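요즘 제 일상을 아시는 분들은 아시겠지만... 하루 종일 쓰레기를 버렸다 주웠다 하고 있습니다. 직업입니다. 타래로 좀 풀어볼게요 🧵

1/
저희 팀은 로봇 팔한테 바닥 정리를 가르치는 중이에요. 가르친다고 하면 뭔가 코드를 멋있게 짤 것 같은데, 지금 단계에서는 사람이 원격으로 팔을 움직여서 줍는 동작을 보여주고, 그걸 기록하고, 또 보여주고, 또 기록하고. 그게 하루예요. 녹화 한 번을 저희는 '에피소드'라고 부릅니다. 드라마 같죠? 재미는 드라마보다 덜합니다 ㅋㅋ

2/
이번 묶음 이름은 Gudadow예요. 뜻은 저도 몰라요. Dilwyn이 서버에 폴더 만들면서 붙인 이름인데 물어봐도 안 알려줌. 그 전 묶음은 Bultilside였고 그건 책상 위 정리였어요. 책상에서 바닥으로 내려온 것뿐인데 난이도가 완전 다른 게임이 됐습니다.

3/
뭐가 다르냐면, 책상 위는 높이가 늘 똑같잖아요. 물건도 손 닿는 데 다 있고요. 바닥은 팔을 아래로 쭉 뻗어야 하고, 카펫이라 물건이 살짝 파묻히고, 납작한 것들이 진짜 안 집혀요. 골판지 조각! 골판지 조각이 제 원수예요. 그리퍼 손가락이 밑으로 들어가야 하는데 카펫 털에 걸려서 조각만 쓱 밀려납니다. 밀고 또 밀고 하다 보면 벽까지 가 있음.

4/
그래서 요령이 생겼어요. 가운데를 노리지 말고 모서리 들린 데를 찾아서 옆으로 물기. 근데 이것도 매번 같은 모서리로만 하면 모델이 "아 골판지는 왼쪽 위를 무는 거구나" 하고 외워버린단 말이에요. 그래서 일부러 돌려놓고, 뒤집어놓고, 다른 물건 옆에 붙여놓고 합니다. 제일 공들이는 게 쓰레기를 '자연스럽게' 어지르는 일이라니 엄마가 보시면 웃으실 듯.

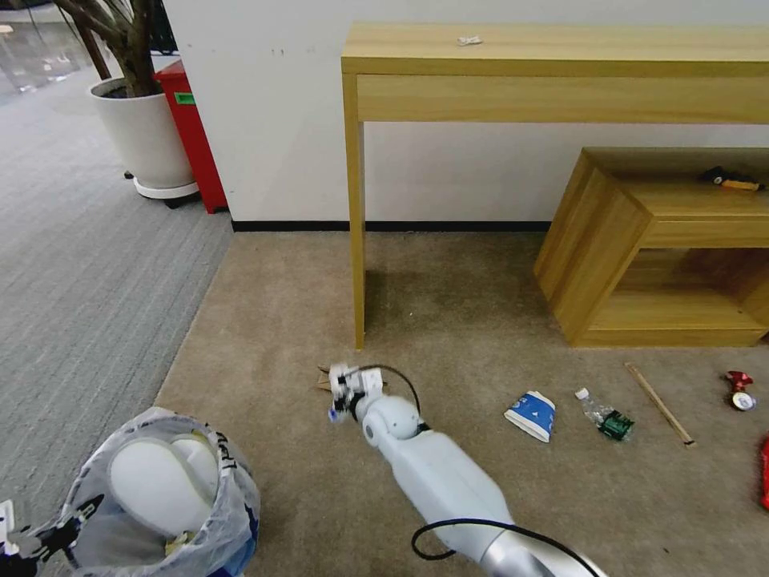

Ditia 로봇학습팀 | 시연 데이터 수집 파트

5/
종이컵, 생수병, 가느다란 나무 막대 같은 것들이 저희 단골 출연진이에요. 그리퍼 바로 밑에 깔린 게 문제의 그 골판지고요. 왼쪽 쓰레기통까지 가져가는 게 목표인데, 비닐을 씌워둔 통이라 손가락이 비닐에 걸리지 않게 위에서 놓는 것도 은근 신경 쓰여요.

6/
생수병은 의외로 효자예요. 옆으로 누워 있으면 허리를 딱 잡으면 되니까요. 단점은 투명하다는 거. 사람 눈엔 잘 보이는데 카메라로는 카펫이 비쳐 보여서, 저는 라벨이랑 뚜껑을 보고 위치를 잡거든요. 모델도 그렇게 배우려나? 궁금해서 Juwita한테 라벨 뗀 병도 섞자고 졸랐더니 다음 묶음에 넣어준대요. 신난다!

7/
나무 막대는 호불호가 갈립니다. Kha는 제일 쉽다고 하는데 저는 아직도 헛집어요. 손가락이랑 막대 방향이 나란하면 백 퍼 미끄러지고, 손목을 틀어서 직각으로 가야 돼요. 이 손목 트는 타이밍이 사람마다 달라서 데이터 보면 누가 했는지 바로 티가 나요. Kha는 내려가면서 틀고 저는 다 내려가서 틈. 둘 다 남겨두기로 했어요. 어차피 정답이 하나인 동작이 아니라서.

8/
숫자 궁금해하시는 분들 계셔서. 지금까지 모은 게 2,808개입니다. 하루 목표는 200개인데 솔직히 목표 채운 날 별로 없어요... 배치를 새로 바꾸는 시간이 생각보다 엄청 잡아먹거든요. 같은 배치로 주르륵 찍으면 개수는 금방 늘지만 그건 그냥 같은 영상을 복사한 거나 마찬가지라, 저희는 여섯 번 찍으면 무조건 판을 엎습니다.

9/
실패한 에피소드는 어떻게 하냐는 질문도 많이 받아요. 지우지 않아요! 따로 표시만 해둡니다. 특히 한 번 놓쳤다가 다시 집은 건 오히려 귀해요. 성공만 보고 배운 모델은 물건을 놓치면 멍하니 빈손으로 쓰레기통까지 가거든요. 저번에 진짜로 그랬어요. 아무것도 안 들고 통 위에서 당당하게 손을 펴는데 다 같이 빵 터짐.

10/
그때부터 Sioned가 만든 규칙이 있어요. 놓쳤을 때 당황해서 팔을 확 올리지 말 것. 천천히 살짝 들고, 다시 보고, 다시 내려가기. 그 머뭇거리는 구간이 로봇한테는 교과서래요. 문제는 제가 성격이 급해서 기록 보면 제 것만 팔이 펄쩍 뛰어요 ㅠㅠ 제 것 중에 40개가 그것 때문에 재검토로 빠졌습니다. 반성 중.

11/
라벨 다는 얘기도 조금. 에피소드마다 "종이컵을 집어 쓰레기통에 넣는다" 이런 문장을 붙이는데, 처음엔 다들 마음대로 썼더니 종이컵이 컵, 일회용컵, 구겨진 컵, 커피컵... 나중에 검색이 안 되는 거예요. 지금은 물건 이름은 표에서 고르고, 뒤에 붙는 설명만 자유롭게 써요. 자유 칸에 "얄미운 골판지"라고 쓴 사람 저 맞습니다. Ifor가 리뷰하다가 찾아냈어요.

12/
자주 받는 질문 하나 더: "그냥 시뮬레이션으로 하면 안 돼요?" 하고 있어요, 옆 팀에서. 단단한 물건은 꽤 잘 돼요. 근데 구겨진 종이컵을 집을 때 얼마나 찌그러지는지, 카펫이 골판지를 얼마나 붙잡는지 이런 건 아직 손으로 모은 걸 섞어야 결과가 낫더라고요. 적어도 저희 쪽에서는요. 다른 데서 잘 되는 분 계시면 제발 비법 좀...

13/
장비 쪽은 제가 자세히 말할 수 있는 게 많지 않은데, 처음 하시는 분들께 하나만. 녹화 시작 전에 팔을 한 번 끝까지 뻗어보세요. 케이블이 관절에서 당기는지 그때 알아야지, 녹화 중에 알면 그날 찍은 거 다 의심하게 됩니다. 저는 이걸로 오후를 통째로 날린 적이 있어요.

14/
아 그리고 부작용. 이제 길 가다가 바닥에 떨어진 것만 보면 "저건 옆에서 물어야겠네" 합니다. 친구랑 밥 먹다가도 젓가락 떨어지니까 손목부터 돌아가요. 이거 산재 되나요?

15/
다음 묶음은 뚜껑처럼 작고 동그란 것들 위주로 갈 것 같아요. 벌써 무서움. 폴더 이름은 또 Dilwyn이 짓는다는데 Pugh가 유력하다고 합니다. 질문 있으시면 답글로 남겨주세요, 저녁에 몰아서 답할게요. 저는 다시 어지르러 갑니다!

+ 추가) 그리퍼 손가락 끝에 뭐 붙여 쓰냐고 물어보신 분, 몇 가지 비교해보는 중이라 정리되면 새 타래로 올릴게요.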